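Stundside, el disco nuevo de Cukura

Llevo desde noviembre escuchando Stundside casi a diario y todavía no había escrito nada sobre él. El lunes por la noche lo puse otra vez entero, con los auriculares buenos, y decidí que ya tocaba.

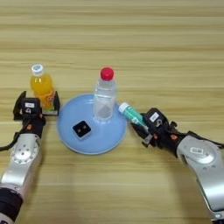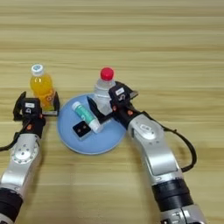 El plato azul y la botella de tapón rojo, en las dos fotos.

Para quien no los conozca: Cukura es un dúo. Hauwa Ogbonna canta y escribe las letras, Hamidreza Kazemi toca casi todo lo demás y produce. Su primer disco, Lloyd, salió en una tirada pequeña y me llegó de segunda mano, con la funda doblada. Era un disco de guitarra acústica y voz, muy seco, grabado en un salón. Me gustó mucho y a la vez me cansaba si lo escuchaba de un tirón.

Stundside es otra cosa. Tiene ocho canciones y dura poco más de media hora. La guitarra sigue ahí, pero ahora hay un órgano viejo que suena en casi todos los temas y una batería tocada con escobillas. La voz de Ogbonna está más atrás en la mezcla. Al principio me molestó, tenía que subir el volumen para entender las letras. A la tercera o cuarta escucha dejé de notarlo.

Mi favorita es la segunda, "Dralto". Empieza con el órgano solo, casi un minuto, y cuando entra la voz lo hace medio tono por debajo de donde la esperas. La letra habla de una mudanza y de una llave que no se devuelve. El estribillo solo aparece dos veces - yo habría puesto una tercera, pero entiendo que lo dejaran así.

La que menos me convence es la quinta, un instrumental de siete minutos. Hay una parte en el medio con las escobillas y un bajo muy grave que está bien, pero el resto se alarga. En el vinilo cierra la cara A y tiene más sentido. En digital la salto la mitad de las veces.

Los vi en directo hace poco, en una sala pequeña y con sonido regular. Tocaron el disco entero en orden y después cuatro canciones de Lloyd. Kazemi tuvo problemas con un pedal y estuvieron un rato parados. Ogbonna aprovechó para contar que la última canción la escribió en un autobús nocturno y que la toma del disco es la primera que grabaron. Se nota un poco, en la segunda estrofa entra tarde. Yo no la cambiaría.

En el puesto compré el vinilo. Va numerado a mano y el mío es el 2,033. Suena bien, algo de ruido de superficie en la cara B. La funda lleva las letras impresas por dentro, en un cuerpo de letra demasiado pequeño para mi vista.

No sé cuándo volverán a tocar por aquí. Kazemi dijo desde el escenario que ya tienen material nuevo, sin órgano esta vez. Mientras tanto sigo con este, y esta semana quiero volver a Lloyd para ver si lo escucho de otra manera.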